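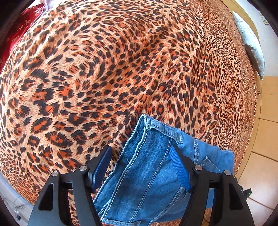
Subject: Re: [softgoods] wide lens or narrow for hand-held collection, and which pads

From: Floarea Pană

Hi all,

Sorry, quick one, typing this between batches. Meant to answer Noreen properly and kept putting it off. Her message is further down for anyone who missed it.

Short version: going with the wide lens. Pundus stays on the hand-held unit, Gellard goes back in its box unless somebody has a good argument. Pads still undecided.

Longer version.

We ran both lenses over denim, on a bed, same sort of jobs for each. Jeans only. Pinch at the waistband, pinch at the hem, fold a leg back, square it up, let go. Then the lot again with the other lens. 1,611 clips in total, and after weeding we kept 1,032. That's worse than I'd hoped for. Not all of the loss is the camera's fault. A lot of it is us. Jaws closed on nothing, hand swung away too early, somebody (me) starting the clip before the tool was anywhere near the cloth.

What went wrong with Gellard, mostly: you get a lovely sharp look at the cloth between the fingers and you lose the rest of the garment. So when you pinch a waistband you can't see where the leg ends up. Fine for a towel. Useless for trousers, where the bit you care about next is an arm's length off. You can pull back to find it, but then every clip has a little wander in the middle while the operator goes hunting, and I don't want a policy learning to wander.

Pundus sees too much if anything. Both fingers in view the whole time, which I like, because you can check the opening by eye against the encoder. Bends everything at the edges. Tracking didn't mind. I was sure it would mind the leopard print bedspread, all those spots, thought it would match one patch to another and jump. Opposite problem really, it loves the spots. Plain sheets are what killed it back in March. So if you have been avoiding busy bedding, stop avoiding it. But don't use only busy bedding either, or you'll get a nasty shock later.

Glare is the one real mark against Pundus. Window side on, sun straight in, and the exposure goes up and down as you turn. Locking the exposure helped. Then the dark side of the room went to mud when we turned round, so pick your poison. I've left it locked for now. Would like to hear from anybody who has found a setting in between.

Pads. We had 3 sets to try and I've only got through 2 of them properly. Notes so far:

Smooth rubber. Kind to thin cotton. On denim it holds well enough if you have a proper fold of cloth in there, but at the hem, where it's stiff and there's not much to bite, it slides off. Sometimes slowly, which is worse, because the clip looks ok until you watch the last part.

Ribbed (the Pirzada ones). Much better on a waistband. Catches on belt loops though. Twice as annoying as it sounds – you open the jaws and the jeans come with you. Learned to come in from the side of the loop. Also collects lint like you would not beleive, so wipe them.

Third set, the soft ones with the foam behind. Not done. Don't ask yet.

My gut says ribbed for heavy stuff and smooth for everything else but I don't love swapping pads mid-session, somebody always forgets to write down which set was on. If one pair has to do everything I'd take ribbed and put up with the belt loops.

Logger is still Felodik and I've no complaints apart from the start button, which is stiff and makes you jog the tool right as the clip opens. Trim the front of every clip. I've got a little script that does it off the jaw motion, happy to share, it's ugly. Ask me off list.

One thing about technique before I forget. With a hand-held tool you cheat without noticing. You roll your wrist in ways no arm on a bench is going to manage. I went through a batch against the joint limits on our arm and a depressing pile of them were out of reach, nearly all on the leg fold, where I'd tucked my elbow in and twisted. So now: elbow out, keep the tool facing the same way from pinch to release, walk your feet instead of turning your hand. Slower. Feels silly. Replays much better.

And pinch less cloth than you think you need. Big bunchy grabs at the waistband look secure, then the fold springs open when you let go and you've got to start over.

Rough fold from one of the runs attached, this is about as tidy as the jeans get with one tool and no second hand. I'm counting that as good enough for now. Would like it squarer at the hem.
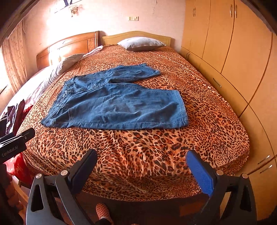 On Nov 6, 2021, Noreen Tarar wrote:

Hello list. We're about to order for the new year and I'd like to settle the lens question before I spend the money. Our bench tests had Gellard well ahead, it's sharper and the calibration is less of a headache, but we only tried it on boxes and cups. Has anyone used both on clothing? I'm also wondering about pads for heavier cloth. We've been on smooth rubber from the start and it struggles with seams. And does anyone fold on a real bed, or are you all on a table? My worry is that a soft surface gives under the fingers and the height is never the same two times running. Any notes welcome, even half-finished ones.

Noreen

Right, so, the bits I haven't covered.

Boxes and cups – yeah, I'd expect Gellard to win there. No argument. Would keep one around for that.

Bed versus table: bed, and I'm glad we did. You're right that it gives. You press down to get the lower finger under the cloth and the mattress goes with you, and the pinch comes up lower than planned. Also you tend to pick up the bedspread along with the jeans, lost plenty of clips to that. But that's what the arm will meet in a house, so I'd sooner have it in the data. If you start on a table you'll be redoing half of it. Maybe do a small table set first just to get your operators used to the jaws.

Seams: go across them, never along. Along the seam the pads sit on the ridge and rock. Across, and you've got the thick part trapped between them.

Calibration on Pundus is a pain, granted. Do it once with the fingers fitted, and again if the mount gets knocked. Ours got knocked. Took me far too long to work out why the fingertips were landing beside the cloth in every replay.

If you can wait on the pads order till I've done the foam ones, wait. If you can't, get ribbed, and ask for spares.

Got to run, next batch is charged.

Floarea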